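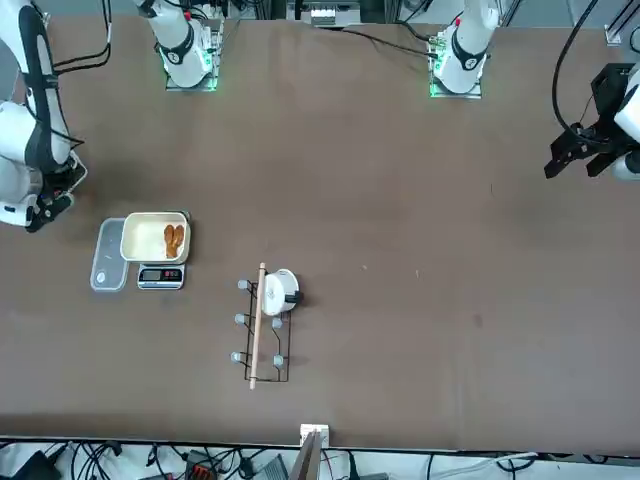

Progress report to the Sala fund: Urham community kitchen, portion and weighing work

September was our best month yet, and I'm so pleased to be writing this one! The Pralavura baking sessions are full (18 people signed up, and we had to start a waiting list), and the new weighing routine has settled in nicely. Everyone now puts the tray on the scale before any food goes near it, presses zero, and only then starts adding pieces. It sounds like a tiny thing, but our portion sheets finally agree with each other.

We sent out 291 portions against 268 the month before. Fried and baked snacks are still the favorites by a long way, and we'd like to keep them on the list through winter.

Spending is on track. The small digital scale was the main purchase, and we also bought more clear lidded containers, which stack well and save a lot of shelf space at Sirance. We have not replaced the racks or the small pots and don't plan to this year.

One problem: the recipe cards still mix ounces and grams. Nomvula Matlala is rewriting them all in grams and has up to 5 left to do.

Next month we start the evening group at 6 p.m. We'll need a second scale for that, and the quote is attached with the receipts.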